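Home | Guides | Parts | Training | Site Notices | Log in

Vokus Two-Arm Bench Cell: Set-Up and Daily Use
Section 7. Living With the Cell

Sections 1 through 6 covered bolting it down, plugging it in and persuading it to say hello. Section 7 is for the people at Garkstead who will stand next to it five days a week. It replaces the laminated sheet taped to the Catgate stockroom door, which was correct in May and has been wrong in new ways ever since.

7.1 What your job is now

Before the cell, a packer at the sorting bench picked up a mixed lot, sorted it, stood the items in their holders and passed the holders down the line. After the cell, a packer lays out the lot, starts the run, watches it, clears the faults and passes the holders down the line. You will notice that the second list is longer. The vendor brochure calls this "freeing up your team."

The work has changed in these ways, and your supervisor should have told you so before you read it in a manual:

- You handle fewer items and make more decisions about them.
- You are now a "cell attendant" on the rota. The pay grade is the packer grade. Questions about that go to the site office, which has a form.
- Your wrists will be better off. Your patience may not.
- Two people who used to talk across the bench now stand on the same side of it. Most teams have rearranged the stools.

An attendant looks after one cell at a time. If you are asked to watch two, see 7.6.

7.2 Laying out a lot

1. Check that the run light is off and both arms are parked high. Parked means up at the top corners of the work area with the grippers clear of the table. If one is up and one is thinking about it, the cell isn't parked.

2. Wipe the tabletop. Leave no puddles. The cameras treat a shiny wet patch as an object and will try to pick it up, with great care, until you stop them.

3. Put the holder near the middle of the table, open side up. Press down on the base to be sure it sits flat.

4. Tip the lot out by hand and spread it. No piles. Items may point in any direction you like. The cell was bought to cope with mess, so let it earn its keep.

5. Keep every item a hand's width in from the table edge where you can. The arms can reach nearer to the edge than that, but the placing gets sloppy and you're the one who will be on the floor looking for the result.

6. Remove packaging scraps, twist ties and your coffee.

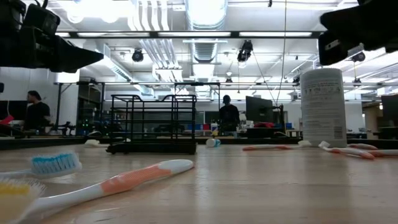 Sorting is the part of the job that experienced packers find hardest to hand over, mostly because they were good at it and the cell, in its first weeks, isn't. A packer knows what belongs in the holder without being told. The cell has to be told. Take a toothbrush lot with a black wire rack in the middle: you can see at once that the orange-and-white brushes go in the rack and the tall white canister doesn't, even with brushes lying all around the foot of it. To the cell, the canister is a white upright thing and so, for all it knows, is everything you want it to make. Brushes lying close against a large object are also the ones it picks worst, as the fingers need room on both sides. Either move the canister off the table or register it as a fixture (7.3). The big brush lying slantwise at the front near the edge is the other usual offender. Slide it inward before you start and you will save yourself a fault code.

Note: Small loose pieces, such as caps, are not picked unless they are on the lot list. If they aren't on it, take them off the table. They don't cause a fault. They get nudged about until they come to rest under something that does.

7.3 Registering a fixture

A fixture is anything that stays put during a run: the holder, a canister, a tray. Once registered, the arms go around it.

1. Park both arms.
2. On the panel, choose LAYOUT, then FIXTURES, then ADD.
3. Touch the object on the camera view. An outline appears.
4. If the outline fits the object, press KEEP. If it fits the object plus your hand, take your hand away and start again from step 3.
5. Give the fixture a name. Use a plain one. The Catgate cell has a fixture called "DON'T" and no one on the current shift knows which object it refers to.
6. Press SAVE LAYOUT. Wait for the tone.

Wire racks sometimes outline badly, with the table showing through between the bars. Choose SOLID BLOCK from the outline menu and let the cell believe it's a box. It will be happier and so will you.

CAUTION: Moving a registered fixture does not move its outline. If you shift the rack, delete the old entry and register it again. The arms will otherwise steer politely around the place where it used to be and straight through the place where it is.

7.4 Starting and watching a run

1. Step back behind the yellow floor line. Look for other people. Anyone on the near side of the line gets asked to move, including managers and including visitors who are only going to be a second.

2. Press READY. Both arms flex slightly. This is normal and looks worse than it is.

3. Press RUN. The light turns amber for 12 seconds, then green. The wait can't be shortened. It has been asked.

4. Watch the first few picks closely. Most bad runs are bad from the beginning.

5. After that, you may look away to prepare the next lot, provided you stay within reach of the stop button. Looking away does not include leaving for the break room.

Do not coach the arm by pointing. Do not catch dropped items. Packers with long service have excellent reflexes and it's those reflexes we are asking you to keep in your pockets. A dropped brush is a dropped brush. Press HOLD, wait for both arms to park, and then pick it up.

WARNING: HOLD pauses the arms. It does not make them safe to lean under. For anything longer than removing one item, press the red stop and turn the key to OFF. Carry the key with you. The next person can't start the cell while it's in your apron.

7.5 Faults you will meet

E7, GRIP UNCERTAIN. The arm closed on something and isn't convinced. Press HOLD, wait for park, straighten the item or move it away from its neighbors, press RESUME.

E13, PLACE BLOCKED. The slot in the holder is already full, or the holder has moved. Check the holder first. If you've been blaming the arm for ten minutes, check the holder again.

E226, LAYOUT MISMATCH. The table no longer matches the saved layout. Something has been added, taken away or leaned on. Clear the table and reload. Do not press IGNORE. We have asked Nomura, who wrote the panel software, to remove the IGNORE button, and they have moved it to the left.

Write every fault in the log, with what was on the table at the time. "Acting up again" is a feeling. The maintenance crew can't order a part for it.

7.6 When to say no

You may stop the cell at any time, for any reason, and you don't need permission. Stopped time is not counted against the attendant. If your shift report shows otherwise, take the report and this page to the site office together.

Refuse, politely, to:

- run with one arm switched off to "just get the last few done"
- attend two cells at once without a second attendant in the room
- run a lot the cell hasn't been taught, unless a trainer is present
- let anyone reach over the table during a run, whatever their badge says

Hand sorting remains an approved method. Keep a clear stretch of ordinary bench and a spare holder for it. When the cell is down, you are a packer again, and the target for that shift is the hand target.

7.7 End of shift

1. Let the last run finish or press HOLD.
2. Park both arms. Key to OFF.
3. Clear the table completely and wipe it.
4. Wipe the gripper fingers with a dry cloth. No sprays.
5. Hand over the log in person if the next attendant is there. Mention anything odd. Odd things in this section became numbered steps that way.
6. Hang the key on its hook in the office.

Section revised 21 Jun 2023. Discard earlier copies, and please peel the one off the stockroom door.

Related in this guide
Section 6: Camera Check and First Power-Up
Section 8: Teaching a New Lot
Section 9: Cleaning and Gripper Care
Catgate Rota Changes for Cell Attendants
Fault Log Sheet (printable)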